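Equipment Plan and Budget for the Two-Arm Sorting Bench
Project report, Group 4: Javiera Domínguez, Domingo Ibarra, Telma Riquelme
Supervisor: Pilar Lagos

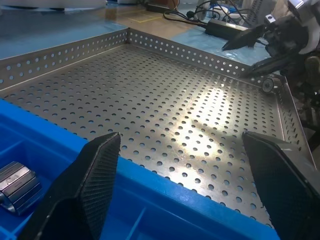
Our task was to write a purchasing plan for the sorting bench so that it can run for the whole of next term without borrowing parts from other labs. We were given a ceiling of $900, which had to cover consumables, spares and anything that sits on the table, but not the arms themselves. We started with the containers. The blue plastic bin already has a divider in it and a thick rim, and we saw no reason to replace it. The tray was a harder choice. Perforated stainless steel doesn't bend much and is easy to wipe down, but the floor throws back a bright patch of light that washes out the metal around some of the holes, and this shows up in the wrist camera view. Domingo wanted a matte plastic tray instead. We priced both and kept the steel one, with money set aside for a lamp diffuser.

1. Finger pads

The textured pads on the gripper fingers are the part we expect to replace most often. Fetitz sells them in sets and Peltier sells a sheet that you cut yourself. The sheet is cheaper per pad, but Telma timed herself cutting a practice set from scrap rubber and it took 53 minutes, and two of the pads came out crooked. We chose the Fetitz sets. Four sets come to $303 with shipping, the largest single line in the budget.

2. Power and cables

Each arm has its own power supply. We budgeted for one spare adapter, plus cable sleeves and clips. The cables now run loose over the table, and we would like them clipped along the back edge before September. The sleeves are $60 for the pack.

3. Lighting

One diffuser panel and a clamp. We got a quote from Vadmont but it didn't include the clamp, so the figure in our table is the quote plus the clamp price from the campus store.

4. What we left out

We looked at a second steel tray, so that one could be loaded while the other was in use. Uliana Dovhaniuk from the metal shop offered to make one from offcuts - this would cost us nothing but her time, and she can't start until next term. We also left out a force sensor. Even the cheapest model we found would have used up the whole budget.

5. Timing

The order form has to be signed by Pilar Lagos by July 17, 2020. Fetitz ships from overseas, so the pads should be ordered first and the lighting can wait. If the pads are late, the bench can keep running on the current ones at a lower grip force, though we haven't tested how heavy an object it could still lift that way.

The full price table and the three supplier quotes are in Appendix A.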